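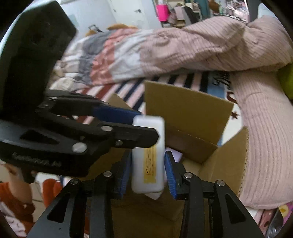 Notes pour l'exposé - entretien des pinces à main, Farnico, 7 novembre 2018

Diapo 1. Se présenter en deux phrases. Dire tout de suite que l'exposé porte sur une seule machine, la pince à main Stundik, et sur ce qu'on lui fait entre deux sorties. Pas de logiciel aujourd'hui. Pour le logiciel, voir Chin-lung Shih à la pause.

Diapo 2. Comment la pince est montée. Deux doigts noirs, un patin bleu sur chacun, des axes métalliques aux articulations. Les patins sont striés. Insister là-dessus : la strie s'use avant tout le reste, et quand elle est lisse, un boîtier en plastique tenu debout commence à glisser. Les opérateurs travaillent par paire de pinces, une dans chaque main. On règle donc toujours les deux ensemble, jamais une seule.

Faire passer le patin usé et le patin neuf dans la salle. Les récupérer à la fin (en août, il en manquait un).

Diapo 3. Le contrôle de départ. Compter 10 minutes par paire. L'ordre :
Essuyer les patins avec un chiffon à peine humide, pas d'alcool.
Fermer à vide, regarder si les deux patins se touchent sur toute la hauteur.
Ouvrir en grand, sentir s'il y a un point dur.
Bouger chaque doigt latéralement. Un jeu léger est normal, un claquement ne l'est pas.
Noter le numéro de la pince dans le cahier, même quand tout va bien.

Dire que le cahier est en papier et qu'il le restera. Diarmuid Scanlon avait fait un tableau partagé, on l'a tenu deux semaines.

Diapo 4. Les objets d'essai. On prend un étui étroit aux coins arrondis, en plastique lisse, et on le sort d'un carton ouvert. C'est un bon essai : il faut le pincer par les bords, le tenir vertical, puis venir le reprendre avec la deuxième pince sans le faire tourner. Si les patins ne sont pas parallèles, l'étui pivote dès que la deuxième pince le touche. Une bande adhésive collée sur la face n'est pas gênante tant que les patins n'appuient pas dessus. S'ils appuient dessus, la colle finit par passer sur le caoutchouc et il faut tout nettoyer.

Question probable : pourquoi pas un cube calibré ? Réponse : on en a un, il passe toujours, il ne nous apprend rien.

Diapo 5. Le remplacement des patins. Règle actuelle : tous les 600 cycles d'ouverture, ou avant si la strie a disparu au centre. Toujours par deux. Dévisser, gratter le reste de colle à la spatule plastique, poser le patin neuf, serrer à la main, puis un quart de tour. Iresha Amarasinghe a cassé deux filetages en serrant plus fort et c'est elle qui a écrit la consigne, on peut lui faire confiance. Laisser reposer 20 minutes avant de pincer quoi que ce soit.

Diapo 6. Les axes. Une goutte d'huile Butavitz par articulation, essuyer l'excédent. Trop d'huile attire les peluches. Chez les particuliers, on travaille souvent sur un lit ou un canapé - couvertures, draps, tricots - et les fibres se prennent dans les articulations. Pince brosse à dents : non, brosse à dents tout court. Brosser d'abord, huiler ensuite. Dans l'autre sens on fait une pâte.

Diapo 7. La panne la plus courante. Un doigt qui revient moins vite que l'autre. Sur 14 pinces rentrées à l'atelier Shaikh depuis août, c'était le motif principal. Presque toujours une fibre enroulée autour d'un axe, parfois le ressort. Démonter l'axe seulement si le brossage n'a rien donné. Mohsin Qureshi a les rondelles de rechange, elles ne sont pas dans la mallette.

Montrer le démontage en direct si le temps le permet. Sinon passer.

Diapo 8. Ce qui reste à régler. Les patins du dernier lot sont un peu plus durs, on ne sait pas encore s'ils tiennent plus longtemps. Faisal Mughal fait l'essai sur deux paires. Demander à la salle si quelqu'un a déjà changé de fournisseur.

Questions. Reprendre les patins avant que les gens sortent.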